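Govero Living Room Laundry Set
README

Maintained by Zulema Medina

What the set contains

Govero is a collection of pictures of clothes lying on living room furniture, the way they are left between the wash and the drawer. It covers ordinary garments on ordinary sofas, armchairs and footstools. There are over 200 pictures, sorted into 8 folders by type of garment. Each folder has a plain text file listing the garment, its main colour, the furniture it rests on and the state it is in.

Towels and bedding are left out. They were in an early version called Clasau and may come back as a set of their own.

How the garments are described

Colour is given as one everyday word, with a second word only where trim or a stripe covers a good part of the garment. Piping, buttons and care labels are ignored.

State is one of the following: flat, folded, crumpled, bunched or hanging over an edge. If a garment could go under two of these, both are listed, the stronger one first. Shorts and leggings often end up with both.

Printing on clothes is noted as "print present" and left at that unless the whole word or number can be read. Please don't fill in missing letters or digits from knowing the brand or the team. Half a number is still "print present".

Sports shorts are the fullest folder and the one that took longest to label. They crease in every direction, and the waistband is often the best guide to which way round they are. The entry for the red pair reads: shorts, red and white, grey sofa, crumpled, print present, ribbed waistband, opening to the left.
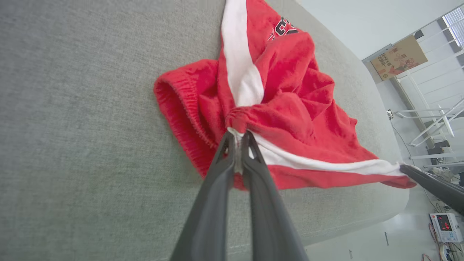 Furniture

The furniture column uses sofa, armchair, footstool or other. A sofa arm counts as part of the sofa. Upholstery is recorded by colour only, as the people labelling could not agree on fabric names and two of them gave up trying.

Known problems

Grey furniture turns up far more than any other colour. Socks are badly under-represented – most were put away before anyone got to them. The folder named Kushwaha holds garments that did not fit elsewhere, mainly scarves and one apron, and its text file still uses the old state names from Clasau.

Changes

In April the "worn" column was removed. It was meant to record whether clothes were clean or waiting for the wash, and it could not be filled in by looking.

Corrections

Send corrections to Zulema Medina at Zokska, with the folder name and the line from the text file. Fixes are merged on a Friday.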